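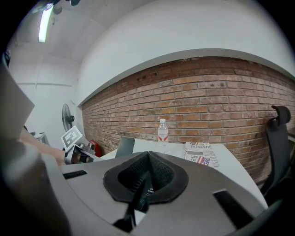
Fusetti's new thriller, worth it?

inkwell_jo
Finished it last night. The first 10 chapters drag, then the missing sister turns up and it moves. Has anyone else got to the end?

Marrow28
Gave up at chapter 2. The lawyer talks like a leaflet.

inkwell_jo
She gets better once the trial starts.

tidewrack
Disagree, the trial is the weakest bit. I guessed the brother straight away. Gamau did the same plot with fewer pages.

Marrow28
Is the Gamau one out in paperback?

tidewrack
Yes, since December. Library has it too, I was 28th in the queue.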